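Culov finger pad kit for hand-held grippers, the blue ones, review after one September of hard use

Posted under: Grippers, spares, maintenance

Short version first because I have a pickup at 4 and this won't get edited. Good pads. Bad screws. Instructions useless. Buy it anyway, but get your own threadlocker.

Longer version.

We run a hand-held gripper, two jaws, black linkage arms, soft pads at the tips. It gets passed between people all day and used on whatever is lying about in the house. Cups, tubs, socks, lids. The original pads went shiny after a few weeks and started letting go of anything smooth. Could have ordered the same again from Vemeo but they were quoting forever on delivery, so I tried the Culov kit instead. Came on a Friday, fitted the same evening.

What you get: 8 blue pads, a bag of pivot screws, two thin washers per screw, a hex key that is a toy. One folded sheet of paper. The drawing on the sheet is of a different linkage, older one I think, and the left and right arms are swapped. Ignore it.

Fitting

Take the old pads off warm. Hairdryer on low for a minute, then peel from the back edge. If you pull from the tip you leave half the adhesive on the jaw and then its alcohol and a thumbnail for the rest of the night. Ask how I know.

Clean the jaw face. Let it dry properly. New pad on, press, hold it shut on a folded towel for ten minutes with the jaws closed. Then leave overnight. I didn't leave it overnight the first time and one pad crept sideways by the next afternoon. My fault, not marking the kit down for it.

Pivots next. Back each screw out, wipe it, check for a lip worn into the hole, tiny drop of medium threadlocker, back in until the arm just stops rattling, then a hair less. You want the jaw to fall open under its own weight when you tip the thing. If it hangs halfway, too tight. If it clacks, too loose. Do both sides the same or the pads meet crooked and you'll spend an hour blaming the pads.

The screws in the bag are soft. Rounded one on the first go with Culovs own key, second one with a decent key so it isn't just the key. Went back to my old screws for all the pivots. 

Checking it

My test is a clear round plastic tub with a ridged rim, standing on something soft. Hard tables hide everything, the tub just sits there and lets you be sloppy. On a mattress it tips the second one pad touches before the other. So, jaws open, come down over the tub, close slow. If it shuffles to one side your jaws aren't closing together. If it squirts out the front the pads are toed wrong.

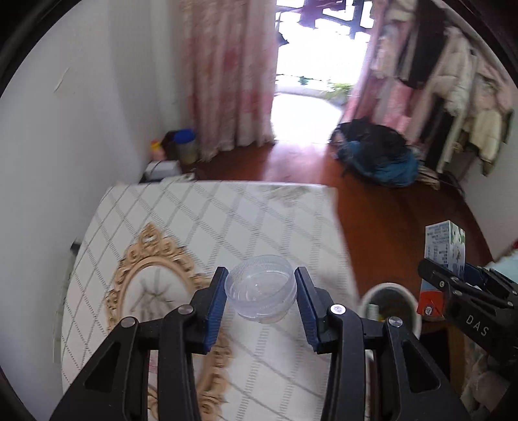 Gøran Fagerlund, in the comments on my last post, thinks the bed test is a waste of time and that a feeler gauge between the closed pads tells you the same in thirty seconds. He also says anyone who needs the jaw to fall open by itself has a worn return spring and is covering for it with loose pivots. 

Fair on the spring, I did swap mine after he wrote that and could run the pivots a touch tighter. Disagree on the gauge. Closed and unloaded, mine measured fine and still shoved the tub left. The slop only shows up when there's something between the pads pushing back. Do both if you have time. I don't usually.

Wear

I keep a tally on tape on the wall. First set of Culov pads did 154 grabs on a bad day and looked the same after. By the end of the month the tips had a slight polish and one corner had started to lift, right side. Pushed a smear of contact glue under it, held. The old pads would have been in the bin by then.

They pick up lint like crazy. Anything fabric and you are wiping them down after. Damp cloth, no solvent, the solvent makes the blue go tacky and then its worse. Every 200 grabs I wipe, look at the corners, wiggle each pivot. Takes no time.

Also tried the Araújo pads, borrowed pair. Grippier out of the bag, softer, tore at the edge on the rim of a tin. For soft goods only I'd maybe have those. For mixed stuff, no.

Stuff I'd change

- Screws. Obviously
- A sheet that shows the right linkage
- A mark on the pad backs for which end is the tip, they are very nearly symetrical and I put one on backwards
- Bag that closes again

Price is ok. Erwood had it cheaper when I looked but shipping ate the difference. No idea if they still stock it.

Four out of five. It'd be a full five with screws made out of metal instead of cheese. Second set going on this weekend, with the spring done first this time. If the corner lifts on that one too I'll edit this and knock it down.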